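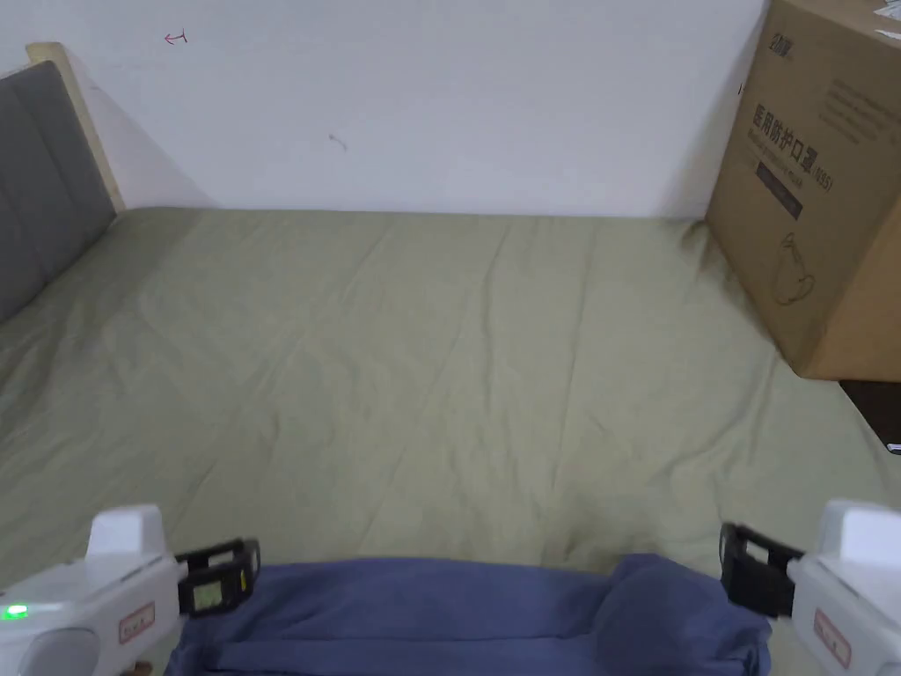

닐함 핸드그리퍼 양손 세트로 파란 천 양쪽 끝을 잡은 상태

자작로봇 게시판 > 장비 사용기
제목: 닐함(Nilham) 양손 그리퍼 키트 써본 얘기 (좀 깁니다)
글쓴이: 납땜하는곰
2020년 3월 13일 금요일

장터에서 닐함 키트 어떠냐고 쪽지를 하도 많이 주셔서 그냥 글로 씁니다. 저는 1월에 양손 세트를 82만 원 주고 샀고요, 그 뒤로 거의 매일 저녁 천 접기만 시키고 있습니다. 아니 시키는 게 아니라 제가 하는 거죠 ㅋㅋ 손에 쥐고 사람이 직접 움직여서 데이터를 모으는 물건이니까요. 나중에 로봇팔에 똑같은 손가락을 달아서 그대로 따라 하게 만드는 게 목표인데, 팔은 아직 견적만 받아놓고 못 샀습니다ㅠㅠ

먼저 좋은 점부터요. 생각보다 손이 금방 익숙해집니다! 처음 이틀은 젓가락 처음 쥔 애처럼 천을 계속 놓쳤는데 그 뒤로는 그럭저럭 됩니다. 하얀 몸통은 둥글둥글해서 손에 배기는 데가 없고, 검은 손가락은 슬롯이 숭숭 뚫린 구조라 물건을 누르면 살짝 휘면서 감기는 느낌이 나요. 이 느낌이 저는 참 좋습니다. 얇은 천은 침대 시트에 대고 꾹 누르면서 밀어 모아야 잡히는데, 손가락이 딱딱했으면 시트까지 같이 집혔을 거예요.

안 좋은 점. 무겁습니다. 양손에 들고 팔을 앞으로 뻗은 채로 작업하다 보면 어깨가 먼저 항복해요. 저는 침대 끝에 서서 허리를 숙이고 하는데, 한 시간 하고 나면 진짜 파스 냄새로 방이 꽉 찹니다. 그리고 몸통이 유광이라 지문이 엄청 묻어요. 이건 뭐 취향 문제겠지만 저는 신경 쓰입니다.

소프트웨어는 같이 주는 Lu라는 프로그램을 쓰는데요, 설치는 쉬웠습니다. 근데 왼손 오른손 시간 맞추는 기능이 가끔 말썽이에요. 지금까지 녹화한 게 216개인데 그중에 왼손이 반 박자씩 밀린 게 꽤 섞여 있어서 골라내느라 주말을 하루 날렸습니다. 껐다 켜면 괜찮아지는데 왜 그런지는 모르겠어요. 아시는 분 댓글 좀 부탁드려요!

설명서는 영어랑 중국어만 있습니다. 그림이 많아서 조립에는 지장이 없었는데 캘리브레이션 쪽은 글만 잔뜩이라 번역기를 한참 돌렸네요.

결론은 뭐... 저는 만족하는데 남한테 막 사라고는 못 하겠다, 입니다. 궁금한 거 있으면 물어보세요. 퇴근하고 답 달게요.

댓글

세탁기옆자리
오 기다리던 후기네요. 저도 천 접기 때문에 알아보던 중이었어요. 사진 보니까 오른쪽 끝이 볼록하게 뭉쳐 잡혔는데 원래 저렇게 되나요? 왼쪽은 얌전해 보이는데.

납땜하는곰
오른손은 제가 힘을 좀 세게 주는 버릇이 있어요ㅋㅋ 오른손잡이라 그런가 봐요. 깊게 물면 저렇게 솟습니다. 접을 때는 뭉친 채로 들어도 되는데, 모서리 맞춰서 예쁘게 개려면 얕게 물어야 하더라고요. 요령은 손가락을 눕혀서 밀어 넣는 거!

모터값이더비싸
솔직히 82만 원은 아니라고 봅니다. 플라스틱 사출에 손가락 두 쌍이잖아요. 손가락 슬롯 구조는 도면 비슷한 거 돌아다니고, 말랑한 필라멘트로 뽑으면 재료비 얼마 안 듭니다. 저는 그렇게 만들어서 쓰고 있고 불만 없어요. 녹화도 오픈소스로 다 되는데 굳이요?

납땜하는곰
만드실 줄 아는 분은 만드시는 게 맞죠. 저는 3D 프린터가 없고 출력 맡기면 그것도 돈이고... 무엇보다 두 개를 똑같이 만들 자신이 없었어요. 양손이 미묘하게 다르면 데이터가 지저분해진다고 해서요.

모터값이더비싸
양손 미묘하게 다른 건 사람 손도 그렇습니다. 그 정도로 학습이 안 되면 그건 모델 문제고요.

귤상자
위에 분 말씀 반만 동의해요. 저는 자작도 해보고 Toder 것도 써봤는데 자작은 한 달쯤 지나니까 손가락 뿌리 쪽이 헐거워지더라고요. 그때부터 벌어지는 각도가 달라지는데 그걸 모르고 계속 녹화했다가 싹 버렸습니다. 그때 버린 게 100개쯤 돼요. 눈물이 났습니다. 돈 주고 사는 건 그 헐거워짐 때문에 사는 거라고 생각해요.

모터값이더비싸
그건 출력을 잘못하신 거 아닌가요. 채움 밀도 얼마로 하셨어요?

귤상자
밀도 문제가 아니라 핀 구멍이 닳은 거예요. 금속 부싱 넣으면 된다는 건 저도 나중에 알았고요. 부싱 사고 구멍 다시 파고 하다 보면 그 시간에 벌써 데이터 모으고 있었겠다 싶고 그렇습니다.

초보임다
죄송한데 완전 기초 질문이요;; 왼쪽 손 옆에 초록불 들어와 있는 건 뭔가요? 오른쪽은 안 보이는데 한쪽만 켜지는 건가요?

납땜하는곰
제 거는 양쪽 다 있고 연결되면 초록으로 들어와요. 몸통 옆면에 있어서 각도에 따라 안 보입니다. 주황이면 연결 찾는 중이고요. 근데 위에 쓴 반 박자 밀림은 초록일 때도 생겨서 저 불만 믿으면 안 돼요.

초보임다
아하 감사합니다! 그럼 손가락에 연두색? 노란색? 네모난 건요?

납땜하는곰
그건 저도 설명서에서 이름을 못 찾았어요. 떼지 말라고만 되어 있어서 안 떼고 씁니다ㅋㅋ

귤상자
저는 Toder 쪽에 비슷한 게 붙어 있었는데 떨어져서 그냥 썼거든요. 별 차이 못 느꼈어요. 닐함은 다를 수도 있으니 일단 붙여두세요.

밤샘데이터
반 박자 밀리는 거 저도 겪었습니다. Lu에서 녹화 시작 버튼 누르고 바로 움직이지 말고 양손을 맞대고 딱 한 번 집었다 놓으세요. 나중에 그 지점으로 맞추면 됩니다. 영화 찍을 때 슬레이트 치는 거랑 똑같아요. 그리고 노트북 절전 모드 꼭 끄시고요. 저는 절전 끄고 나서 거의 안 밀립니다.

납땜하는곰
헐 절전 모드... 켜져 있네요. 오늘 밤에 바로 해볼게요. 고맙습니다!!

밤샘데이터
그리고 배경 얘기 하나 드리면, 민무늬 시트에 흰 벽은 천 구분하기엔 참 편한데요, 계속 그 침대에서만 찍으면 다른 데 가서 못 씁니다. 저는 소파, 식탁, 거실 바닥 이렇게 돌려가면서 찍어요. 가족들한테 욕은 좀 먹습니다.

모터값이더비싸
여기는 동의. 같은 초록 시트에 파란 천만 계속 보여주면 초록 위의 파랑만 배우죠. 장비에 82만 원 쓸 돈으로 수건이나 색깔별로 사시는 게 나아요.

세탁기옆자리
수건은 이미 집에 많지 않나요ㅋㅋㅋ

납땜하는곰
맞는 말씀인데 저는 일단 한 장소에서 확실히 되는 걸 보고 싶어서요. 침대가 높이도 맞고 푹신해서 손가락 긁힐 걱정도 없고. 되는 거 확인하면 그다음에 옮길 생각입니다.

밤샘데이터
그것도 방법이긴 해요. 근데 푹신한 데서 배운 누르는 힘을 식탁에서 그대로 쓰면 손가락이 꽤 세게 박힙니다. 저는 식탁 긁어먹었어요. 유리 깔린 식탁이면 더 조심하시고요.

세탁기옆자리
카메라는 뭐 쓰세요? 닐함 몸통 위에 네모난 블록 있던데 거기다 다는 건가요?

납땜하는곰
네 그 블록이 거치용인데 카메라는 따로 사야 합니다. 저는 아직 안 달았어요. 판매처에서는 Batano 걸 같이 권하는데 가격 보고 일단 접었습니다. 천은 접고 지갑은 못 열고...

귤상자
Batano 비추요. 화질은 좋은데 케이블이 짧아서 팔 벌릴 때마다 당겨져요. 연장선 꽂으면 끊길 때가 있고.

밤샘데이터
저는 Batano 잘 쓰는데요? 연장선을 싼 거 쓰신 거 아닌지. 케이블을 등 뒤로 돌려서 어깨끈에 묶으면 하나도 안 당겨집니다.

귤상자
같이 들어 있던 연장선이었습니다 ㅎㅎ 뽑기인가 보네요.

모터값이더비싸
결국 본체 82에 카메라 따로 연장선 따로 ㅋ 이럴 거면 자작하시라니까요.

세탁기옆자리
자작 도면 링크라도 주시면서 말씀하시면 좋겠어요. 매번 싸게 된다고만 하시고...

모터값이더비싸
정리해서 따로 글 올리겠습니다. 손가락 쪽은 4번째 수정본인데 아직 마음에 안 드는 데가 있어서 미루고 있었어요. 부싱도 넣는 걸로 바꿀게요. 귤상자님 말이 맞는 것 같아서.

귤상자
오 기대합니다.

초보임다
저 같은 초보는 그럼 뭘 사야 하나요? 한 손만 먼저 사도 되나요?

납땜하는곰
하고 싶은 게 뭔지에 따라 다를 것 같아요. 컵 옮기기 이런 거면 한 손으로 충분하고, 천은 한 손으로는 진짜 답답합니다. 한쪽 잡고 끌면 반대쪽이 따라오면서 다 구겨져요. 그리고 닐함은 한 손짜리 따로 사서 나중에 한 개 더 사면 세트보다 비쌉니다. 판매처에 물어봤는데 차액 할인은 없대요. 배송은 꽤 걸렸고 저는 중간에 주소 확인 메일을 스팸함에서 발견해서 더 늦어졌으니 스팸함도 꼭 보세요.

초보임다
컵부터 할 거라 한 손으로 가볼게요. 감사합니다!

밤샘데이터
한 손으로 시작하실 거면 중고도 괜찮아요. 단 받으시면 손가락 끝까지 벌렸다 오므렸다 해보고 걸리는 데 없는지, 뿌리 쪽 흔들리는지 보시고요. Lu 계정은 판매자가 연결 해제를 해줘야 등록이 됩니다. 이걸 안 해줘서 일주일 기다린 적 있어요.

납땜하는곰
중간보고요. 절전 끄고 맞대기 집기 하고 방금 몇 번 녹화했는데 아직은 하나도 안 밀렸습니다! 좀 더 해보고 본문에 추가할게요. 어깨는 여전히 아픕니다. 혹시 팔꿈치 받침 같은 거 만들어 쓰시는 분 계시면 알려주세요.

귤상자
저는 천장에 고리 박고 고무줄로 매달았어요. 보기엔 좀 그런데 진짜 편합니다. 전세면 집주인한테 먼저 물어보시고요.

납땜하는곰
전세입니다... 옷걸이 행거로 비슷하게 해볼게요 ㅋㅋ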